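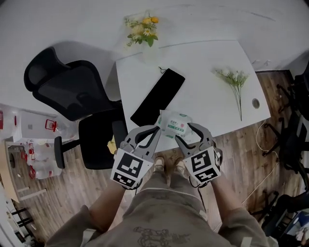 Varkier手持ちグリッパ 作業前安全点検表(コメント付き)
Jaltanoロボット部 9月分 記入者:収録班の当番

この点検表は、手持ちグリッパで机の上の物をつかむ動作を収録する前に、収録班の当番が記入するものです。判定は「良」「要注意」「不可」のいずれかを書き、コメント欄は遠慮なく長く書いてください。去年の点検表は丸ばかりでコメントがほとんどなく、春に引き継いだ私たちはずいぶん困りました。読む人は来年の部員だと思って、少しおしゃべりなくらいでお願いします。
「不可」がひとつでもあれば、その日の収録は始めずに顧問の先生へ連絡します。「要注意」は、その場で直せるものは直し、直した内容まで書いておいてください。

1. 服装と姿勢

1-1 靴を履いているか
判定:良
コメント:スニーカーで合格です。サンダルとスリッパは今年度から禁止になりました。夏のあいだはどうしても楽な履物で来たくなるのですが、キャスター付きの椅子に足の指を踏まれると本当に痛いので、ロッカーに一足置いておくことをおすすめします。

1-2 袖や裾が指に巻き込まれないか
判定:良
コメント:ゆったりした服でもかまいませんが、座った状態でグリッパを一度前に出し、体のほうへ引き戻してみて、裾が指に触れないことを見てください。パーカーのひもは中に入れます。髪の長い人は後ろで結んでくださいね。

1-3 椅子の高さと腕の位置
判定:良
コメント:肩が上がったまま続けると、翌日になってから効いてきます。前回の収録後に肩こりの訴えが続いたため、休憩の間隔を短くしました。疲れてくると手首だけで向きを変えようとしがちなので、隣の人が気づいたら声をかけてあげてください。言われたほうも、むっとせずに休みましょう。

2. グリッパ本体

2-1 指の開閉に引っかかりがないか
判定:良
コメント:何もつかまずに左右それぞれゆっくり開閉し、途中で渋くなるところがないか手の感触で確かめます。右のほうがわずかに重いという話が先月の記録にありますが、今日の私の手では違いがわかりませんでした。気になった人は続けて書いてください。

2-2 内側の黒いパッドのはがれ
判定:良
コメント:端を指の腹で軽くなでて、浮きがあれば収録前に貼り直します。爪でめくって確かめるのはやめましょう(はい、私がやりました。貼り直しに昼休みを全部使いました)。

2-3 マーカーの汚れ、はがれ
判定:要注意
コメント:白い立方体に付いた黒い模様は、カメラがグリッパの位置を知る手がかりです。正面だけ見て安心しがちですが、下の面も必ず見てください。左の下の面に指の跡が付いていたので、乾いた布で拭き取りました。アルコールは印刷がにじむおそれがあるため使いません。持つときは立方体に指をかけないこと。新入部員の皆さんには、最初にここを練習してもらっています。

2-4 表示灯
判定:良
コメント:左右とも緑が点いていることを確認してから始めます。片方だけ点いているときは、記録も片方だけになっている可能性があります。以前、これに気づかないまま一時間続けてしまい、全部やり直しになりました。あのときのため息は忘れられません。

2-5 コードのたるみ
判定:良
コメント:グリッパの下から出ている細いコードが、膝や椅子の肘掛けに引っかからないか、両腕をいっぱいに伸ばして試します。引っぱられる感じがしたら無理に続けず、いったん置いてから通し直してください。

3. 机の上

3-1 対象物の置き方
判定:良
コメント:ウェットティッシュの小さな包みは手前の端寄り、白い造花の枝は右側です。包みは机の端に近いので、最初の一回は特にゆっくり閉じてください。強く挟むと中身が押されて形が変わり、次の回と条件がそろわなくなります。形が崩れたら平らにならして、元の位置に戻してから再開します。

3-2 ガラスの花瓶
判定:要注意
コメント:黄色い花を生けた透明の花瓶は、机の手前から離れた奥の位置のままにします。腕を伸ばしきった先で何かにぶつけるのがいちばん怖いので、花瓶より奥へ手を出す動作は今期の課題から外しました。動かすときはグリッパを置いて、素手で、両手で持ってください。

3-3 配線穴
判定:良
コメント:机の右端近くに丸い配線穴があります。小さい部品を使う回では、落ちると探すのがたいへんです。ネジやナットを並べるときは穴をテープでふさいでください。今回の対象物では問題ありません。
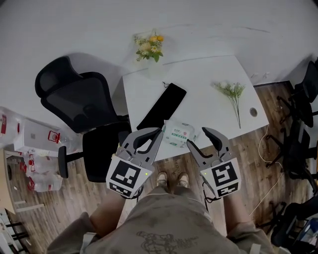

4. 床とまわり

4-1 床のケーブル
判定:要注意
コメント:机の右側から椅子のほうへ、白いケーブルが床を這っています。足を引っかけやすいので、立ち上がるときは左側から抜けるようにと全員に伝えました。できれば壁沿いに回したいのですが、手持ちの延長では長さが足りません。備品申請に長いものを一本加えてあります。届くまでは、収録中に右側を通らない約束でお願いします。

4-2 椅子の位置
判定:要注意
コメント:机の左に黒いメッシュの椅子があります。左腕を横に大きく開くと肘掛けに近づくので、横へ動かす課題のときは先に椅子を離しておきましょう。キャスターは少し押しただけでも動きますから、休憩のあとにもう一度見てください。右側に並ぶ椅子も同じです。

4-3 左側の荷物
判定:要注意
コメント:部屋の左端に荷物が寄せてあります。ビニールの持ち手は意外と足に絡みます。今日の立ち位置からは離れているので収録は可としましたが、通路として使う日は棚の側へ寄せてください。重いものは一人で抱えずに、誰かを呼びましょう。

5. 記録と電源

5-1 保存先の空き容量
判定:良
コメント:今日の開始前で通算362本になりました。夏休み前の目標が200本でしたから、皆さん本当によくがんばりました! 保存先はTrurncombeの共有フォルダです。自分のパソコンにだけ残して帰るのは、どうかやめてください。

5-2 充電池
判定:良
コメント:予備は2000mAhのものを使います。膨らみ、傷、におい、触って普段と違う熱さがないかを見て、ひとつでも当てはまったら充電せずに先生へ。充電中は部屋を離れないこと。これは「ちょっと自販機まで」も含みます。

5-3 試し撮り
判定:良
コメント:本番の前に短い試し撮りを2回行い、両方のマーカーが最後まで画面に入っているかを再生して確かめます。頭を下げすぎると膝ばかり写り、上げすぎると今度は壁ばかりになります。慣れるまでは、机の手前の端を目で追うくらいの気持ちでいるとうまくいきます。

6. 終了時の確認

□ グリッパの電源を切り、指を開いた状態で保管箱に戻した
□ マーカーの面がほかの部品に触れていない
□ コードは大きな輪にしてまとめた(本体に巻き付けない)
□ 対象物を所定の箱に戻した
□ 花瓶を棚に移した
□ 椅子を元の場所に戻した
□ 収録ノートに本数と気づいたことを書いた

当番からのひとこと
Forsyth大会の練習が始まると、放課後は部屋が混みあいます。収録中は入口の札を裏返しておきますので、用事のある人は外から声をかけてください。急に肩をたたかれると、つかんでいる物を落としてしまうことがあります。「いま入っていい?」のひと声があるだけで、こちらはとても助かります。
それから、点検に時間がかかって申し訳なさそうにしている人がいますが、どうぞゆっくりやってください。収録の本数が予定より少ない日があっても大丈夫です。わからない項目は空欄にせず「わからない」と書いておいてくれれば、次の当番が一緒に見ます。

次回への申し送り
・長い延長ケーブルが届いたら、4-1の配線を変更して再点検
・右グリッパの開閉の重さについて、別の人の感想を追記
・左の下面マーカーは予備を印刷済み。引き出しの上段、青いファイルの中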